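Fixing the warm strip under the long shelf

The room model is on its fourth lighting pass, and most of the work this time went into one element: the white shelf that runs the length of the wall. In the March version the strip light under it was set to the same output as the glowing panel at the end of the wall, and the two competed. The gray wall between them went flat and lost its shadows.

I dropped the strip to 200 and left the panel at 366. These are the raw intensity values in Meltetti, so they mean little in any other renderer. The color stayed at the warm end for both. The white stepped ledge now drops a soft shadow on the wall, and the underside of the shelf still reads as lit.

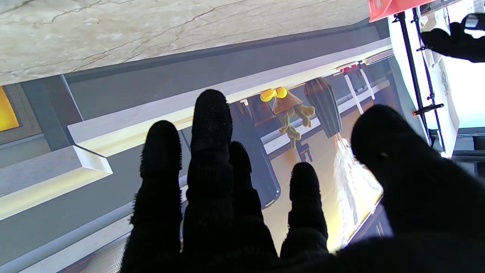 Imke Lenz
Interior modeler, Numstead

The brown cabinet has given me less trouble. I rounded the lower corner by hand after the automatic bevel left a pinch in the mesh. The tan lampshade is a plain cone. I tried a pleated one first and it added noise at render time for very little return.

The two yellow spheres next to the shade are there for color. They are the brightest small objects in the room and they make it easy to see when the exposure has drifted. If they go white, the panel is too high.

The plant is the expensive item. The branching stems have a knobby surface, and my first version used real geometry for every bump. Juraj Bednárik suggested keeping the geometry on the main branches and using a bump map for the rest. Render time per view went from 366 seconds to 95, with no difference I could find at normal viewing size.

Still open: the shelf edge shows faint banding where the warm glow fades out. More samples help, but slowly. I will try dithering the output next and post the settings if it works.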